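Speaker notes — "The Basket Is the Problem"
Drullwood Home Skills Evening, Monday, second slot

Slide 1. Wait for the coffee people to sit down. Say hello. Don't apologize for talking about laundry, they bought tickets.

Slide 2. The survey. We asked 397 households in Grallundale where the clean wash goes when it leaves the machine. Read the top answer slowly: "the chair." Pause for the guilty laughter.

Slide 3. Floor level. Most of us unload crouching, with whatever container was nearest. Ask who owns a real laundry basket. Ask who knows where it is.

Slides 4 and 5. Leave each one up for a slow breath.
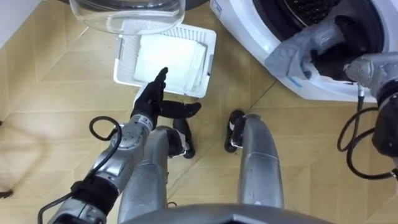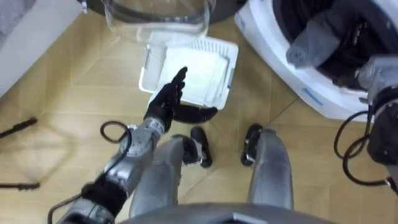 Slides 4–5: white container on the floor, washer-side, something white lying flat in it, big clear one right behind.

Points to make while they look:
Low sides are good for flat things and hopeless for socks.
Holes in the sides let damp things breathe. A clear tub won't, but you can see what you forgot in it.
Park it within arm's reach of the door — my Werkdale aunt keeps hers down the hall and calls it exercise.

Slide 6. The Tuominen rule: two containers, one for folded, one for everything you're pretending to fold later. If anyone asks about a third, move on.

Slide 7. Questions. Somebody will bring up fabric softener. I have 3000 words on that and the hall closes at nine.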